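To: Durnlow Facilities List
Subject: Re: Floor marking, Skivenex room 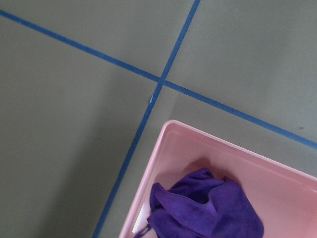 Blue tape on the floor, at the point where two strips cross.

Members are advised that the tape lines are to remain in place until December. Please do not lift or re-lay any strip. Loose ends should be reported to this list.

On October 20, 2022, the Raju office wrote:
> Kindly confirm whether the blue lines may be removed before the floor is cleaned. We have 3 rooms still to schedule.

Durnlow Facilities Office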